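3. Method

Food waste was measured in the Cloltance canteen during August, over 23 lunch services. Only plate waste was included. Kitchen trimmings and unserved portions were recorded by the site separately and are not used in this report.

Each returned item was scraped into one of three tubs (starch, vegetables, other) and the tubs were weighed at 14:30 on the Enis bench scale. Liquids were excluded — drinks and soup residue were poured off before weighing.

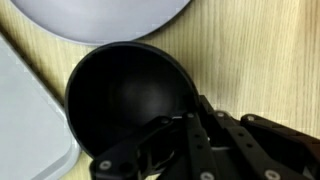
The scale was zeroed with the empty tub in place. On two services the zero had drifted by the end of the session and those readings were corrected using the Plirnemis spreadsheet template.

4. Results

A total of 1,018 meals were covered. Mean plate waste was 40 g per meal, of which starch made up the largest share. The highest single reading for one tub was 700 g, on a service where rice was the only side offered.
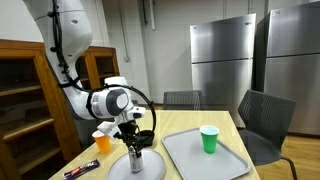 Waste per meal was lower when diners chose their own portion of starch. The difference was consistent at Cloltance but the smaller Tomar site was not sampled for long enough to confirm it.

5. Limitations

Tubs were weighed once per service, so early and late diners cannot be compared. Sorting mixed dishes such as stew was a matter of judgement — a fourth tub would have reduced this error.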